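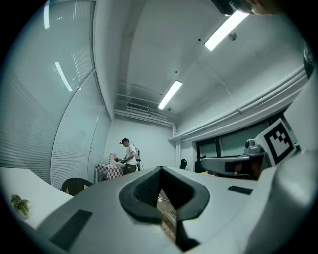
Yhon Muñoz reckons the shed stayed liveable right through October and the power bill hardly moved. Good to hear.

MEDIA RELEASE - Cluna panel heater, now at Entwistle

Morno has put its Cluna wall panel on sale from Wednesday at Entwistle, Fliltelham. 205 watts on low. Thermostat, 8 settings, timer up to 11 hours. Plugs in to any normal outlet, no sparky needed. Brackets in the box, screws too. White or grey colour.

First shipment is some 2,822 units, more on the way. Orders over the counter or by phone, doors open 8 am. Trade enquires welcome.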